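# Care of White Worktops and Tables

This page is issued to residents of Cullside and to users of the shared workroom at Stosten. It applies to all white tables and worktops supplied with the accommodation.

## Daily cleaning

Wipe the surface at the end of each day with a soft cloth wrung out in warm water. One drop of washing-up liquid is sufficient. Work from the far edge towards yourself, so that crumbs and dust are carried off the table and not pushed into the corners. Dry with a second cloth; water left to dry by itself may leave streaks that are plain to see on white.

Dust should be removed before any wet cloth is used. Grit dragged under a damp cloth is the usual cause of fine scratches.

## Stains

- **Tea and coffee:** apply a paste of bicarbonate of soda and water, leave for 20 minutes and rinse.
- **Ballpoint ink:** dab with a little surgical spirit on cotton wool. Do not rub outwards.
- **Glue:** allow to harden, then lift with a plastic scraper held almost flat.
- **Turmeric and curry sauces:** wash at once. A faint yellow mark that remains will often fade over several days in daylight.

Bleach, wire wool and scouring powder must not be used. Spirit should be kept away from flames, and the window opened while it is in use.

## Sandpaper

Residents sometimes ask whether scuffs may be sanded out. Papers of 2000 or 3000 grit are sold for polishing, but even these will leave a shiny patch on a matte surface. Sanding is therefore not permitted on tables supplied by Cullside.

## Inspecting the surface

Tables are inspected each July and at every change of tenancy. The following order is recommended:

1. Clear the table and wipe it as described under daily cleaning.
2. Turn off any lamp standing directly overhead and look across the surface from a low angle – marks that are invisible from above will often show in this way.
3. Note any chips or deep scratches on the inventory sheet. Specks and light scuffs are regarded as fair wear, and no charge is made for them. 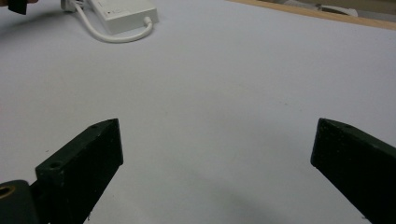
## Repairs and replacement

Chips at the edge should be reported promptly, as damp may enter and cause swelling. Filling is carried out by Pongsiri, and the table should be left unused overnight afterwards. Replacement felt pads for the legs are available from the Susteck counter in packs of 35.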